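From: Kamonchanok Yimyam
To: lendik-users
Date: 27th August
Subject: Re: [lendik-users] How many demonstrations for bag-to-tray, and what counts as a good one?

On the list, R. Wiriya wrote:

> We are starting on a packing task with the hand-held grippers and have
> recorded 50 demonstrations so far. The items are small cartons and pouches
> that come in clear plastic bags, and they have to end up in a tray.
>
> The policy trained on these does the reach well enough and then dithers
> over the bag. Sometimes it closes on the plastic and lifts the whole lot.
> My questions are:
>
> 1. Is 50 simply too few, or is something wrong with how we record?
> 2. Do you let people use both hands freely, or fix which hand does what?
> 3. Do you throw away demonstrations where the person fumbles?
> 4. Does the table covering matter? Ours is bare and quite shiny.
>
> We are on the Lendik recorder with the stock settings.

Hello,

We have been on nearly the same task since the spring, so I will take these in order. Usual warning that our numbers come from one table and one pair of grippers.

1. Fifty is too few for anything with a bag in it. For a rigid box on a flat table we had something usable at 50. With bags we got the same dithering you describe, and it did not go away until we had 167 demonstrations that we were happy with. We are at 400 now and the gain from the last hundred or so was small. I would not go for a big number straight away, though. Record 20 more, with the changes below, train on those plus your existing set, and see whether the behaviour over the bag shifts at all. If it doesn't, the trouble is in the recording.

The thing that made the most difference for us was the starting state of the bag. In our first batch the same person laid the bag out before each take, and she laid it out neatly, with the opening towards her. The policy learned that opening. Now we pick the bag up, drop it and leave it however it lands. If an item falls out, we put it back on top or inside and carry on. The tray also moves a little between takes, a hand's width left or right, and every so often it goes on the other side.

For comparison, our table with the tray on the left:
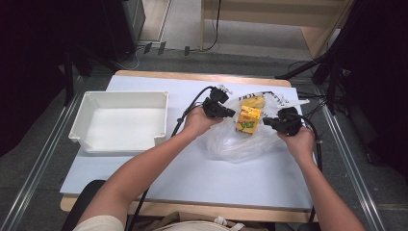
Both grippers at the bag, tray still empty.

2. We fix the roles, loosely. The left gripper holds the plastic and the right one takes the item. When we let people do as they liked, we had some who held with the right, some who swapped halfway and one who tipped the bag up with both and shook it. All of those work for a person. Mixed together they gave us a policy that would start one method and finish with another. If you have enough takes of each method you can probably keep them apart with a label, but we never had enough.

The rule we give people is: hold first, then take. The holding gripper closes on the plastic and stays put until the item is clear of the bag. If the hold slips they are allowed to take a new one, at a normal pace. They should not rush it.

One more thing on hands. The cables on our pair are long enough to drag over the table, and for a while they did, right through the work area. We had takes where a cable pushed the bag along and the person didn't notice. Now we have people sit down, run the left cable back over the forearm and let the right one go down the side of the table. It is not elegant, but the bag stays where it was dropped. Check your own recordings for this before you blame the policy.

3. We keep fumbles if they are recovered and throw them out if they are not. By recovered I mean the person loses the item or the hold, gets it back with the grippers and finishes. Those takes are worth having. About the dithering in particular, I think it came from having no recoveries at all in the set: the policy closed on nothing, found itself in a place it had never seen, and stayed there.

What we do throw out:

- any take where a bare finger touches the bag or an item
- any take where the person stops to talk or look round
- takes where tracking was lost on either gripper for longer than a blink (the recorder marks these, look in the log and not just at the preview)
- takes where an item goes off the table

The second one costs us the most. People slow down when they are thinking, and the policy copies the pause. We ask everyone to do a few takes unrecorded first, and to stop for a break when they get bored, which with this task happens quickly.

4. Yes, it matters, at least for us. We also started on the bare top and the reflections were a nuisance, above all with clear plastic, where the only thing the camera has to go on is the highlights on the folds. We now cover nearly the whole top with one large sheet of pale blue-white paper. It is dull enough to kill most of the shine. Change it when it gets creased or torn. We left one sheet on too long, and the creases looked enough like the edge of a bag that the left gripper went for them in testing.

A white tray on pale paper is not ideal for contrast and I have wondered about a darker one. So far placing has been the easy part of the task and I have left it alone. If yours misses the tray, try that first.

On the stock settings: the only one I would change is the trim at the end of each take. By default Lendik keeps everything until you press stop, so you get a second or two of grippers drifting back to rest. Some of ours had the gripper lifting away with the item still half in its jaws, and the policy picked that up as well. Set the trim to end on release, or cut them by hand if you haven't many.

You didn't ask about items, but vary those too, and earlier than we did. We spent weeks with the same small juice box and had a policy that was very good at juice boxes. Adding flat and soft packets set us back for a while before things got better. If I did it again, I would have at least two shapes in the bag from the first day.

I can share our take sheet (the list of start positions and the keep/discard rules, one page) if that helps. It was written for the Jultau rig, so the page about mounting won't apply to you, but the rest should. The recordings themselves I would have to ask about, as part of the set belongs to the Puvgate work and I don't know yet what may go outside.

Two questions back to you. Are you recording from the head as well or only from the grippers? And when your policy lifts the whole bag, does it do so with one gripper or with both? Ours only ever did it with the right, and that was how I found that the left was closing too late. If yours is the same, look at the timing of the hold in your first 50 before recording any more.

Regards,
Kamonchanok Yimyam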